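Teaching your first pick with the Juteck two-arm kit

If your Juteck kit has made it out of the box and both arms power up, you're ready for the fun part! This walkthrough gets you to a first recorded pick, and most people can do it in an evening (I had mine going before 9 p.m., with a break for dinner).

Start with one arm. Raise the left one well out of the way and lock it in the Trumbridge control app, then bring the right one down until the fingertips almost touch the table. Save that pose as "low". Now lift it a hand's width and save "high". You'll come back to these two poses all the time, so name them clearly.

Next, pick something easy to grip. Small blocks with flat sides are great. Cups and round toy fruit are a lot trickier, so let them sit off to the side for now and work up to them later. Set closing speed to 30 and grip force to 11, run "low", and close the fingers.

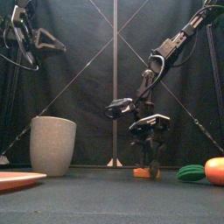
Do I have to buy the second arm to follow this?
Everything on this page works with one. The second arm only matters once you get to handovers, and you can add it whenever you like.

With the block held, hit Record and move through high, over, low, release. Play it back at half speed first. If the block slips, bump the force up by 2 and try again. I ran mine over 500 times while testing the Baudry finger pads, and the grip stayed wonderfully steady – I'm really impressed with them.

Once that feels good, move the block a little and re-teach only the low pose. The Plivska add-on can find the block for you, but try it by hand first, it's a great way to get a feel for the arm. Handovers are in part two.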